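4.3 Nesting and storing bowls and dishes

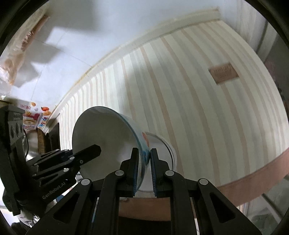 This section applies to round bowls and shallow round dishes from the Brokholm and Parna ranges, including pieces with a printed exterior. It assumes the cabinet shelf has been installed as described in section 4.1 and that the shelf liner is in place.

Before you start

Clear the work surface and spread a flat cloth or mat over it. A striped or checked cloth is convenient for lining up rows but is not required. The cloth must lie flat. Folds under a foot ring can cause a stack to lean.

Wash new pieces once by hand and dry them fully, including the unglazed foot ring if there is one.

Sorting

1. Place all pieces on the cloth with the open side up.

2. Separate bowls from dishes. For this guide, a dish is any round piece whose depth is less than one quarter of its width.

3. Tip each bowl onto its side and look at the interior under a good light. Check for hairline cracks, gray utensil marks and dried food near the rim.

4. Turn the bowl and check the exterior. On printed pieces, run a fingertip across the motif. Set aside any piece on which the print feels raised or flaky.

5. Check the rim for chips. Chipped pieces must not be stacked.

NOTE: Gray marks on a light interior are usually metal left by cutlery. Remove them with a paste of baking soda and water. Do not use steel wool.

CAUTION: Lift a tipped bowl by the wall, with support under the base. Do not pinch the rim and swing the bowl upright, particularly if another dish is directly behind it.

Stacking

6. Place the widest dish on the shelf first, with its edge at least 2 inches from the front.

7. Put a Zovden felt divider in the center of the dish. The divider should cover the foot ring of the piece above it.

8. Add the remaining dishes in order of width, with one divider between each pair. Do not exceed 10 dishes in one stack.

9. Start a separate stack for bowls. Nest the bowls from largest to smallest. If a bowl binds before its foot ring reaches the divider, take it out and store it on its own.

10. Turn printed bowls so that the motifs face the front of the cabinet. This step is optional.

NOTE: Bowls and dishes may share a stack only if the dishes are at the bottom and a single bowl is on top.

CAUTION: Do not hang cups from the shelf directly above a bowl stack. Allow a clearance of 11 inches between the shelf and the shelf above it if both stacks are at full height.

Removing a piece

To remove a piece from the middle of a stack, lift off everything above it as one group and set the group on a cloth. Do not slide a piece out sideways. Sliding scratches the glaze and wears printed exteriors at the widest point.

If two bowls are stuck together, stand the lower bowl in warm water and fill the upper bowl with cold water. Wait a few minutes, then twist gently. Do not use boiling water and do not pry with a knife.

Care of dividers

Shake out felt dividers monthly. Replace any divider that has thinned in the center or stays damp overnight. Replacements are listed under Accessories in section 7.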